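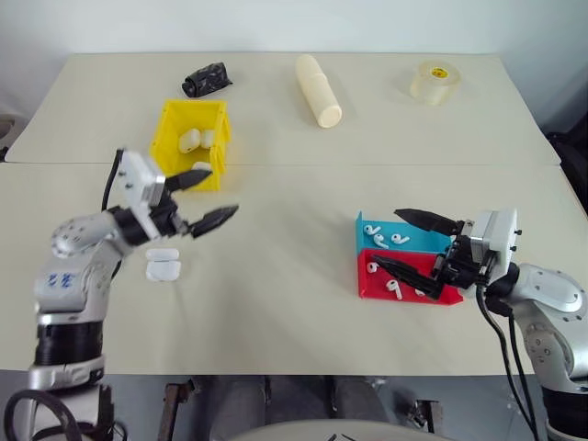 Mitmachen gesucht: Stadtspaziergänge und Erzählwerkstatt „Wege nach Hause“

Liebe Nachbarinnen und Nachbarn, liebe Studierende, liebe Neugierige,

im Juni gehen wir wieder los, und wir würden uns sehr freuen, wenn ihr mitkommt! Die Werkstatt Brultia lädt Menschen jeden Alters ein, mit uns darüber nachzudenken, wie ältere Frauen sich durch unser Viertel bewegen: welche Bänke sie kennen, welche Unterführung sie meiden, wo sie stehen bleiben, um zu reden, und wo sie früher einmal stehen geblieben sind, als es den Laden an der Ecke noch gab. Aus den Gesprächen soll eine gezeichnete Karte entstehen, dazu ein kleines Heft, das wir in einer Auflage von 300 Stück drucken und im Viertel verteilen.

Wen wir suchen

Zum einen Erzählerinnen über 65, die seit längerer Zeit hier wohnen und Lust haben, uns ihre Wege zu zeigen, gern auch im Rollstuhl oder mit Rollator (die Strecken sind kurz, und wir machen viele Pausen, meistens mit Kuchen). Zum anderen Begleiterinnen und Begleiter, die zuhören, mitschreiben, fotografieren oder zeichnen. Ein Studium braucht ihr dafür nicht. Wer aus der Soziologie, der Stadtplanung, der Pflege oder der Geschichte kommt, ist genauso willkommen wie jemand, der einfach gern zu Fuß geht und ein bisschen Geduld mitbringt.

Wie es abläuft

Wir treffen uns an drei Samstagen im Juni, jeweils von zehn bis vierzehn Uhr, im Ladenlokal Prika. Am ersten Termin führt Olga Figueiredo in das Erzählen und Zuhören ein, am zweiten sind wir in kleinen Gruppen unterwegs, und am dritten zeichnen wir mit Tomás Carrilho an der großen Karte. Deutsch und Portugiesisch sprechen wir beide durcheinander — übersetzt wird immer, notfalls mit Händen und Füßen.

Die Teilnahme kostet nichts. Fahrkarten erstatten wir, und Erzählerinnen erhalten eine kleine Aufwandsentschädigung. Wer eine Kinderbetreuung braucht, sagt uns bitte bei der Anmeldung Bescheid, dann kümmert sich Lurdes Veloso darum.

Anmeldung

Schreibt uns bis zum 28. März ein paar Zeilen: wer ihr seid, was euch an dem Thema reizt und ob ihr lieber erzählen oder begleiten möchtet. Einen Lebenslauf wollen wir nicht sehen. Ihr könnt den Brief auch einfach bei Prika in den Kasten werfen oder Leonor Fonseca ansprechen, die dort vormittags am Tresen sitzt. Eine Antwort bekommt ihr auf jeden Fall, auch wenn die Plätze schon vergeben sein sollten — dann merken wir euch gern für die Herbstrunde vor.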